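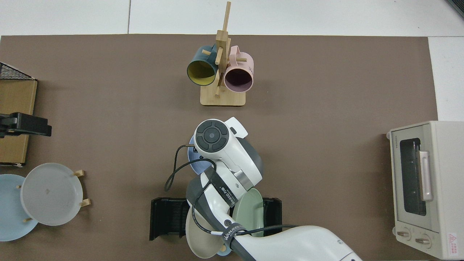 Speaker notes: Getting a small kitchen back under control
Evening talk, Wandus branch library, August series

Opening (keep it short)

Thanks for coming out in the heat. Restrooms are past the returns desk. We have the room until 8:30 and the doors lock at 9:00, so I'll stop on time even if I'm in the middle of something.

I rented small apartments for most of my adult life and wrote about them for the Pistance newsletter. This talk comes from those columns. I'm not a designer. I don't sell shelving. Most of what I'll suggest tonight costs nothing, and the rest costs less than dinner out.

Ask the room: who has a drawer that doesn't close? Wait for hands. Then move on to the first section.

Section 1. What the kitchen is for

Before you move anything, write down what you cooked and drank at home in the last week. Include coffee, toast, and the bowl of cereal at 11 p.m. Do it from memory first, then look in the trash and the dishwasher and correct the list.

Most people's list is short. Mine had eggs, rice, soup, coffee, sandwiches and one tray of roasted vegetables. I owned a pasta machine, a fondue set and a fish kettle. The fish kettle had moved with me through three apartments.

The list tells you what goes in the best spots. The best spots are between hip and eye level, within one step of where you stand to cook. In a galley kitchen that may be one cabinet and one drawer. Treat that space as expensive.

Section 2. Zones

Go slowly here. People take notes on this part.

There are four zones worth having: prep, heat, wash, and drinks. Baking can be a fifth if you bake every week.

Prep is the longest clear piece of counter you have. Knives, board, mixing bowl, salt. Nothing else lives there. Mail doesn't live there.

Heat is whatever you can reach from the stove without moving your feet. Oil, two or three spices you really use, a spatula, the pan you reach for first. Don't keep all the spices over the stove. They fade faster there.

Wash is the sink, the rack, the towels and the dish soap. Plates should go in the cabinet nearest the rack, even if that isn't where your mother kept them. Putting away is the step people skip, and a long walk makes it worse.

Drinks gets left out of most of the books. Kettle or coffee maker, the coffee, the tea, sugar, spoons, cups. If these are together, one person can make coffee while another cooks and they won't collide. In my last place the drinks zone was the top of a low bookcase just outside the kitchen door, and that freed up a third of the counter.

Section 3. Cups and mugs

This always gets the most questions, so give it a full five minutes.

Take every mug out and put them on the table. Keep the number you use between two runs of the dishwasher, plus a couple for guests. The others can go in a box with the month written on the lid. If the box is still taped up by spring, donate it.

Storage options, in the order I'd try them:

Shelf near the kettle. Simple, but mugs waste the air above them. A wire riser fixes that.

Hooks under a cabinet. Good use of dead space. Check your lease before drilling. Adhesive hooks will hold a light cup for a while, but I wouldn't trust one with a heavy mug over a tile floor.

Mug tree. Small footprint and no drilling. Load both sides as you go or it can tip. Put the ones you use daily on the outer pegs. Wipe the base when you wipe the counter.

Stacking. Works only if the mugs match.

Section 4. The storage unit question

Somebody will ask about renting a unit for the overflow. The story I use is the Eide building, where I lived on the second floor. The basement lockers were $196 for the season. I put the fondue set, the fish kettle and several boxes of glassware down there. I paid for 2 seasons and went down once, to look for a flashlight.

If you already rent one, ask yourself whether you'd buy the contents again for what you've paid to store them.

Section 5. Keeping it that way

Ten minutes at night. Clear the prep counter, run or empty the dishwasher, hang a dry towel. I don't do more than that on a weeknight.

One in, one out applies to appliances and mugs. I don't bother with it for food.

Check the back of the pantry when the clocks change.

When Trisano ran the reader column on this, it drew roughly 1000 letters, and the complaint that came up most was food container lids. My answer hasn't changed. Pick one size of container, buy a few, and recycle the odd ones.

Questions

Repeat each question into the microphone. The back row can't hear.

Likely ones: open shelving (dust and grease, fine if you use everything on it weekly), magnetic knife strips (yes, away from the edge of the sink), shared kitchens (a labeled shelf each, plus one shared shelf).

Handouts are on the chair by the door. Stack the chairs before leaving.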